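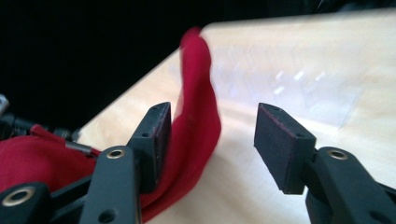
The Red One

The table at Kerum had been in the family longer than Shahzad Shaikh had. It was pale wood, and his mother had used it for everything: bread, tax papers, hemming, the cat's medicine. Now he used it for laundry.

He had 4 bags to get through before the van came. Two were sheets and towels and took no thought. The third was his father's work clothes from the Rekano plant, and those went to the church. The fourth he had put off since October.

He tipped it out and the red sweater was on top.

It was a soft knit, and very red. She had bought it in Emanlow on a trip to see her sister. She paid 73 for it, and told his father it was 14. His father never found out, or he found out and kept it to himself. They were married a long time and either was possible.

Shahzad spread it out and tried to fold it the way she did. Sleeves in, bottom up, then over once more. It came out lopsided. He shook it and started again. The second time one sleeve got away from him and hung over the side of the table.

His phone buzzed. It was his sister.

"Are you done?" she said.

"I'm on the last bag."

"You said that at lunch."

"I had something to eat and then I sat down."

She let that go. He could hear her kids in the other room, arguing about a charger.

"Is the red one there?" she said.

"I'm folding it."

"You can't fold. Just roll it."

"Mom folded it."

"Mom folded everything. She folded grocery bags." She was quiet for a bit. "Does it still have the button in the pocket?"

He hadn't known it had a pocket. He felt along the seam and found one, low on the left side, and in it was a button wrapped in a piece of paper. The paper was a receipt from Kiani, the shoe repair on the corner that had closed years ago. New heels, brown. The date was 1/17/22.

"It's here," he said.

"It isn't even for that sweater. It's from her gray coat. She was going to sew it back on."

"Where's the gray coat?"

"I have it. I've been wearing it with a safety pin."

He wrapped the button up again in the receipt and put it back in the pocket. Then he rolled the sweater, sleeves first, and it held together better than he expected.

"I'll mail you the whole thing," he said. "The sweater too."

"You don't want it?"

"It's 700 miles from fitting me."

She laughed, and one of the kids asked her what was funny, and she told him to go find his shoes.

After they hung up he did the rest of the bag. There were some scarves, a cardigan with a stretched neck, and one pair of gloves that didn't match. He went fast now. The van was late, so he wiped down the table and set the kettle on. He left the sweater by the door with his keys on top of it – otherwise he would forget, and the post office closed early.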